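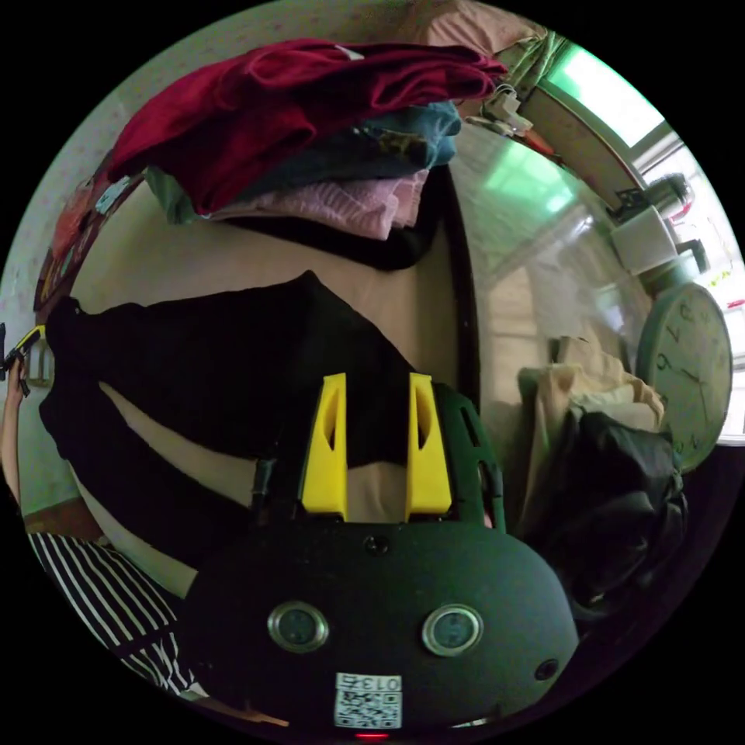 Folding is the last thing a machine will learn in my house, Honeylyn Soriano believes, and after one week of asking people the same question I am close to agreeing with her.

The question was simple: can a robot do the laundry yet? A washing machine does the washing since long ago. But somebody must still take each piece, find the sleeves, make it flat and put it on the pile. A black garment lying across a beige sheet is one dark shape with folds. A child sees where the sleeve begins. For a program it is a hard problem.

At Parnura, a small company that works on this task, they keep a list of 138 clothes for testing. In December their best arm folded 41 of them well enough for a drawer. Towels went fine. Knits did not, and one T-shirt took 19 minutes.

"We are not slow because the motors are slow," Rommel Tiongson told me. "We are slow because every shirt is a new shirt."

In the factory things look better. Ollside already uses arms to move boxes, and the boxes are always the same. A bed with a stack of dark red, teal and pink clothes is another story — every home has its own pile, and tomorrow the pile is different.

Soriano gives it 22 years. Tiongson says fewer, but he would not give me a number.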